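Ticket 3000 – label printer on the Bulterar counter prints everything twice
Status: open again, sorry!

Me again. So the fix from August held up fine until we moved the Surkby orders over to the new template, and now every label comes out in pairs. I ask for 20, I get 40, and the second half are shifted down by 2 lines so the barcode runs off the bottom. I've restarted the printer, swapped the roll and put the old driver back on (the one Rudd sent us), and none of it made any difference.

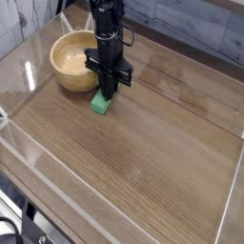

Fondus Shipping Desk – Support Log

Update: okay, getting somewhere! I printed straight from the driver's test page and got one single label, nice and centered. So the printer's fine – it's the template. Under page setup there's a copies box that was set to 2, and the top margin had gone up to 11. I put copies back to one and the margin back to zero, and the next batch came out right.

Only thing left is that the settings jump back when I log out. Could somebody with admin rights save the template for me? I'm keeping this open until then.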